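Pressemitteilung
3.6.22

Bosulness 5 ist da: Unsere Greifplanung kann jetzt umdenken

Hallo zusammen, Rizwan Janjua hier, ich leite bei Brokano die Softwareentwicklung. Normalerweise schreibt so etwas bei uns die Kommunikation, aber diesmal durfte ich selbst ran, und ich freue mich ehrlich gesagt wie ein Schneekönig: Ab heute steht Bosulness 5 zum Download bereit, unsere Software für Wahrnehmung und Greifplanung an Roboterarmen mit Handgelenkkamera.

Wer Bosulness schon einsetzt, kennt das alte Verhalten. Die Kamera macht eine Aufnahme, die Software sucht sich ein Teil aus, plant eine Bahn, und dann fährt der Arm diese Bahn ab, komme was wolle. Rutscht das Teil in der Zwischenzeit ein Stück zur Seite (Kabel streift drüber, jemand stößt an den Tisch, kennt man ja), schließt der Greifer daneben. Das hat uns im Support viele Nerven gekostet und unsere Kundschaft vermutlich noch mehr.

In der neuen Version läuft die Wahrnehmung während der Anfahrt weiter. Die Lage des Zielteils wird laufend neu geschätzt, und der Planer zieht die Bahn nach, bis die Finger zugehen. Klingt simpel, war es aber überhaupt nicht! Knifflig ist vor allem das letzte Stück, wenn die Finger selbst schon groß im Bild stehen und das Teil zum Schluss halb verdecken. Dafür haben wir den Lageschätzer von Grund auf neu geschrieben. Er merkt sich jetzt die Kanten, die er vorher gesehen hat, und rechnet mit ihnen weiter, auch wenn nur noch eine Ecke zu erkennen ist. 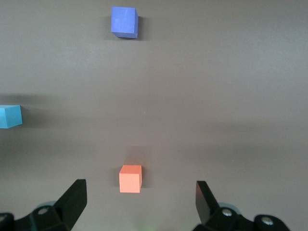 Das zweite große Thema sind Schatten. Ich habe im Februar mehr Zeit mit Schatten verbracht als mit meiner Familie, so kam es mir jedenfalls vor. Auf matten Flächen zeichnen sie sich weich ab, laufen irgendwo aus, und die alte Segmentierung hat sie gern mal dem Objekt zugeschlagen. Dann saß der berechnete Mittelpunkt zu weit außen und der Griff wurde schief. Bosulness 5 trennt Körper und Schatten in einem eigenen Schritt, bevor überhaupt ein Griffpunkt vorgeschlagen wird. Wer mag, kann sich das Zwischenergebnis in der Oberfläche einblenden lassen, das ist bei der Einrichtung richtig praktisch.

Neu ist außerdem der Umgang mit Teilen am Bildrand. Bisher haben wir alles verworfen, was nicht vollständig zu sehen war. Jetzt landen solche Teile als „unvollständig“ in der Liste. Gegriffen werden sie noch nicht, aber der Planer hält Abstand zu ihnen und weiß, wohin er als Nächstes schauen sollte. Die Reihenfolge der Griffe lässt sich weiterhin nach Farbe, Entfernung oder eigener Regel festlegen.

Getestet haben wir gemeinsam mit der Firma Sutter, die uns ihre Montagezelle zur Verfügung gestellt hat. In der Abnahme sind wir 1464 Greifversuche gefahren, bei 7 davon musste jemand von Hand eingreifen. Diese sieben Fälle schauen wir uns gerade einzeln an, ein Teil davon geht auf eine verstellte Belichtung zurück, beim Rest sind wir noch dran. Ich schreibe das lieber gleich mit rein, dann fragt mich später keiner danach.

Für alle, die selbst Code schreiben: Die Schnittstelle zum Planer ist jetzt offen dokumentiert. Man kann eigene Kostenfunktionen einhängen, die Nachführung pro Aufgabe an- und abschalten und jede Fahrt samt Kamerabildern aufzeichnen und später wieder abspielen. Das Abspielwerkzeug heißt Zulley und liegt der Installation bei. Ich benutze es täglich und möchte nicht mehr ohne! Die Planung läuft mit einer Taktzeit von 40 Millisekunden auf einem normalen Industrierechner, eine zusätzliche Grafikkarte braucht es nicht.

Bestehende Projekte aus Version 4 lassen sich öffnen und werden beim ersten Start umgewandelt. Bitte vorher eine Sicherung anlegen, der Weg zurück ist nicht vorgesehen. Die Kamerakalibrierung muss einmal neu durchgeführt werden, der Assistent führt Schritt für Schritt durch. Für Kundinnen und Kunden mit laufendem Wartungsvertrag ist das Update kostenlos, alle anderen bekommen auf Anfrage ein Angebot und auf Wunsch eine Testlizenz.

Fragen, Wünsche und gern auch Fehlerberichte nimmt unser Support über das Kontaktformular entgegen. Presseanfragen bitte mit dem Stichwort „Bosulness 5“ an die Pressestelle von Brokano, die leitet dann an mich weiter.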